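Zip-front hooded sweatshirt

A zip-front hooded sweatshirt, also called a zip hoodie or full-zip, is a knitted upper-body garment with an attached hood and a front opening closed by a separating zipper. It differs from the pullover type in having two front panels, each sewn to one half of the zipper tape.

Construction

The body is usually cut from cotton or cotton-blend fleece, looped or brushed on the inside. Weights range from light jersey to heavy fleece of 500 grams per square meter. The hood is made of two or three panels and may be lined in a second fabric. A drawstring, where fitted, runs through a channel at the hood edge and leaves it through eyelets, either stitched or reinforced with metal grommets. Cuffs and hem are commonly ribbed.

Closure

The zipper consists of two tapes, two rows of teeth, a slider and a separating end made up of a pin and box. Teeth are metal, molded plastic or coiled filament. The slider carries a pull, which may be a flat tab, a cord or a ring. Ring pulls are easier to grip with gloves but can swing against the teeth in a washing machine. Snap buttons are used on some models to close pocket flaps.

Decoration

Lettering may be printed, embroidered, appliquéd or embossed. Tonal lettering matches the color of the ground fabric and is legible mainly by its relief. Embossed areas should not be ironed directly, as heat and pressure flatten the raised contours.

Folding and storage

Manuals differ on whether the zipper should be closed before folding. The Grullham method, set out by Janaka Kodikara, closes it fully, lays the garment face down, turns in both sleeves and folds the body in thirds, with the hood tucked in last. Dariusz Domański prefers to leave the top 15 centimeters open so that the hood lies flat. 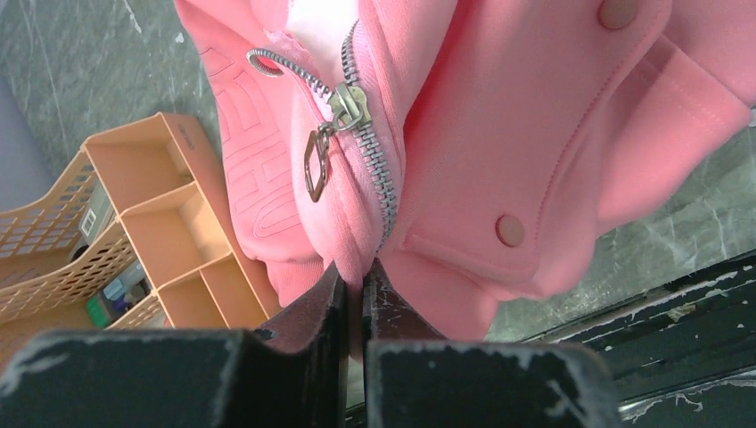

Folded width depends on fabric weight and on hardware. Snaps and metal pulls are turned to the inside of the fold to keep them from marking neighboring garments. Divided trays suit socks and other small items; a heavy sweatshirt is normally kept in a drawer or an undivided basket, or hung by the shoulders. Hanging by the hood stretches the neck seam.

Washing

The zipper is closed and the garment turned inside out. Drawstring ends are tied together. Fleece is dried flat or at low heat.

See also: Drawstring; Fleece; Snap fastener; Zipper

Last edited January 4, 2026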